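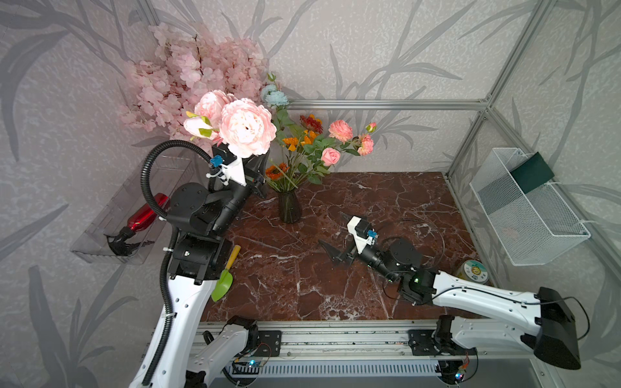 Do faux flowers need any looking after?

A wipe with a dry microfiber cloth every few weeks, and a spot out of strong afternoon sun so the colors don't fade early.

Milport Tall Stem Bouquet
R699, vase sold separately

I've been selling faux flowers for long enough to have gone off most of them, so I'm picky about what goes on this site. The Milport is the one I have in my own hallway (and have had through two house moves, wrapped in a bath towel both times). It's a tall, leafy, slightly wild bouquet in warm colors, and it's meant for a spot where you walk past it every day and don't want to think about it.

What I like most is the greenery. Cheap bouquets put all the money into the blooms and then stick them on bare plastic sticks, and you can spot it from across the room! With the Milport the leaves do half the work. They fill the gaps, they hide the place where everything bunches together at the neck of the vase, and they mean you can get away with fewer flowers. If you've bought our Hijazi peonies before, expect something looser than that.

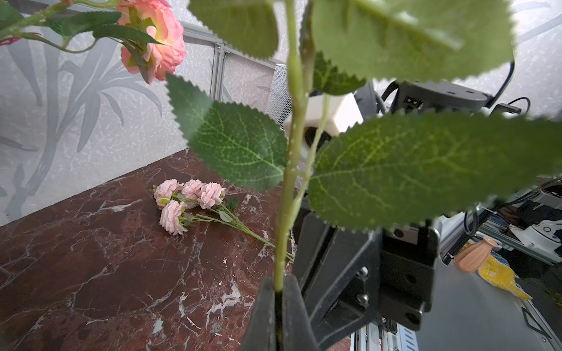 Sibusiso Van der Merwe wrote in to say the stems came out of the box looking flat and sad, and that he nearly sent them back before he tried a hair dryer on the leaves. Low heat, a few seconds at a time, fingers spreading the leaf while it was warm. He says it took one cup of coffee's worth of time and he's kept them.

I'm glad he told me, because I'd stopped noticing that I do the same thing myself. Everything ships flat. Low heat is fine, but please don't use a steamer on the petals. The dye on the orange ones can run a little, and I've had to replace a set for exactly that.

The stems have wire inside, so you can bend them, and you should. Straight out of the carton they all lean the same way. I put a gentle curve into the outer ones and leave the middle ones tall. If a stem is too long for your vase, fold the bottom up on itself before you reach for the cutters. You can't put the length back, and you may well want it when you change vases (I always do). If you really must cut, use proper wire cutters. Kitchen scissors won't survive it. 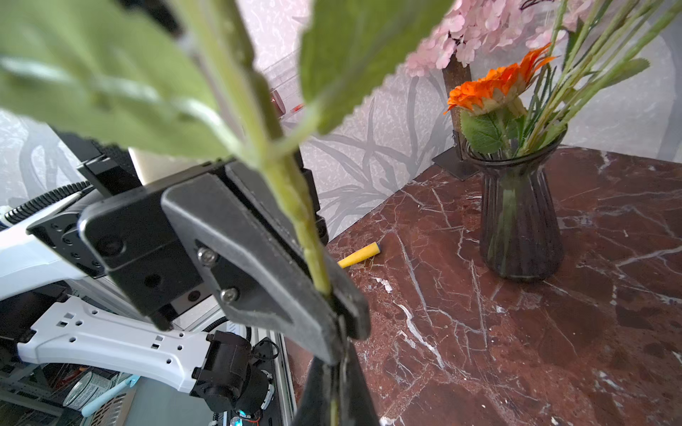
Picking a vase

Go heavier than you think. Tall faux stems weigh next to nothing at the bottom and plenty at the top, and there's no water in there to hold things down. I drop a handful of clean pebbles in mine. Our Hernitz vase is the one most people add to the order, and I think it's worth it, but anything with a narrow neck and a solid base will do. Clear glass shows every stem end, so if that bothers you, choose something tinted or ribbed.

Where it works

Hall tables, sideboards, the end of a kitchen island. I wouldn't put it in the middle of a dining table unless you dislike your guests, as you'll all be talking through leaves. Near a stove is a bad idea too. Grease and dust together make a film that a dry cloth won't shift, and you'll end up wiping each leaf with a drop of dish soap on a Sunday, which I've done and don't recommend.

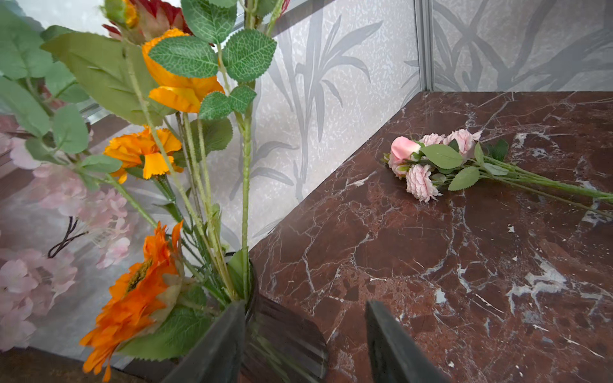
Shipping and returns

Orders leave the workshop the next working day. You have 30 days to send the bouquet back if you don't love it, bent stems and all, as long as nothing's been cut. Keep the carton until you're sure. Refunds go back to the card you paid with, and I'll email you when the parcel reaches me.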